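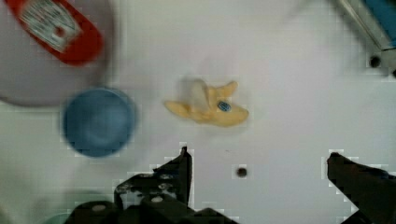
Trerkcombe trial puts table clearing at 45 seconds an item

13 Sep 2019

Flemelix has published results from a table-clearing trial at its Trerkcombe workshop, in which a single arm with a two-finger gripper was asked to pick up small household objects and put them in a tray. The arm made 3193 attempts during July. The median time for a completed pick was 45 seconds, measured from the first movement of the arm to release over the tray.

The object set included cups, plates, packets and toy fruit. Rigid objects with a clear rim gave the fewest failures. Toy fruit with thin or spreading parts gave more, mostly when one finger closed on an edge and the object turned before it was lifted. Items resting on top of other items were recorded separately and are not included in the median.

"A person clears the same table in under a minute, all of it," said Jytte Hjaltested, who ran the trial. "We are not close to that, and the report says so."

The control software, Terkico, chooses a grasp from the wrist camera view and tries again up to three times. Its settings were fixed after the first 200 attempts, and those attempts are left out of the success figures.

Kolbrún Ragnarsson of Akyol, which fits out shop counters and has followed the work, said speed was a smaller problem for her customers than recovery - a dropped cup still needs a member of staff to come over and pick it up.

A second trial of 800 attempts will use stacked crockery and a deeper tray. Flemelix has not given a date for it.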